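Garside Records to release Farnia's second album, "Wasix," in September

Sunday, February 19, 2023

Garside Records is pleased, and a little relieved, to announce that Farnia has finished a second album. "Wasix" comes out in September on vinyl and the usual streaming services. The label had penciled it in for last September, and for the one before that.

Farnia is the recording name of Azlan Hidayat, who makes slow, grainy house music with long stretches where the kick drum goes missing. Fans of the first album, "Trelta," will remember its 4-track B-side, which one reviewer called "a very patient way to lose a dance floor." Hidayat had that printed on a tote bag. The tote bag outsold the album.

"Wasix" is faster, by his standards. It was made mostly on two secondhand synthesizers, one of which holds its tuning for as long as it takes to play a verse. Singer Brian Massawe appears on the opening track and again near the end, by which point he sounds like he has been waiting in the hall.
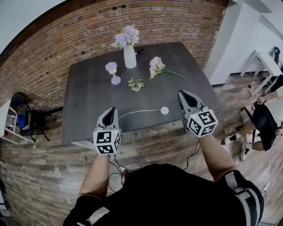 "I wanted a record people could dance to," said Hidayat. "Then I wrote an 11-minute piece with no drums and put it third. I did move it down from first, so I feel I've met everybody halfway."

Mixing was handled by Neville Tunstall, who also worked on "Trelta" and came back anyway. Tunstall asked for one change – a shorter fade on the closing track – and was given a longer one.

The first vinyl pressing is limited to 838 copies. Label manager Howard Pearce says the number is what the budget came to when he divided it, and that collectors are welcome to find a deeper meaning in it.

Farnia will play a small run of live shows after the release, with Massawe on vocals and Aiguo Xiong on percussion. Xiong has been promised that there will be some percussion. Dates will be posted once the venues have agreed to the start times, which are early – Hidayat likes to be home by midnight.

The first single, "Halfway Up the Stairs," is out now. A radio edit exists and is only slightly shorter.

Review copies and interview requests: Howard Pearce, Garside Records press desk.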